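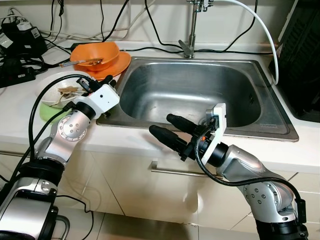
4. Daily use and care of the sink and tap

This section applies to Nultard single-basin sinks in brushed stainless steel, fitted with a Lindora single-lever tap. Read section 2 (Fitting) before first use.

4.1 Before washing up

1. Scrape food scraps into the compost or garbage bin. Do not rinse them down the drain unless a disposal unit is fitted.

2. Stack dishes on the counter to one side of the basin, largest at the bottom. Leave the tap lever clear so it can travel through its full range.

3. Take cutlery out of bowls before moving the stack.

4. Check that the drain strainer is seated flat.

Note: Sauces containing turmeric, tomato or beetroot can mark a white countertop. Wipe up spills within the hour.

4.2 Washing up

1. Close the drain and fill the basin to no more than half its depth.

2. Add detergent while the water is running. See the detergent label for the dose.

3. Wash glasses first, then cutlery, plates and bowls. Leave greasy pans until last.

4. Drain the basin and rinse the dishes under the tap at moderate flow. Full flow onto a flat plate will splash past the rim.

Caution: Water at the tap may be hot enough to scald. Set the lever to cold before opening it, then adjust.

Caution: Keep electrical leads and adapters away from the basin and the wet area of the counter. Do not handle plugs with wet hands.

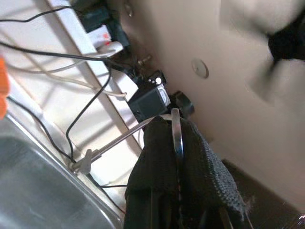
4.3 Cleaning the basin and rim

1. Rinse the basin with warm water to remove grit.

2. Apply a small amount of mild dish soap to a soft cloth. Wipe in the direction of the brushed grain, never across it.

3. Wipe along the rim and the joint between rim and countertop. Food trapped here will stain the sealant.

4. Rinse and dry with a clean cloth. Water left to dry on the steel leaves dull marks.

For hard water marks, use white vinegar mixed with an equal part of water. Leave for five minutes, then rinse well. Repeat if needed.

Do not use steel wool, chlorine bleach or scouring powder. If a fine scratch must be blended out, use a Toivonen finishing pad, grade 3000, along the grain only. Grade 2000 is too coarse for this finish.

4.4 Tap

Clean the spout and lever with a damp cloth. Acid cleaners, including vinegar, must not be left on the chrome.

If the flow drops, unscrew the outlet filter by hand, rinse out any grit and refit it. Replace a damaged filter with part 1373.

If the lever becomes stiff or the spout drips when closed, shut off both supply valves and replace the cartridge (part 102). Refer to section 6.

4.5 Sealant

Inspect the sealant around the rim every February. Where it has lifted or darkened, cut it out and apply a new bead of Gallumov kitchen sealant. Keep the joint dry for 24 hours.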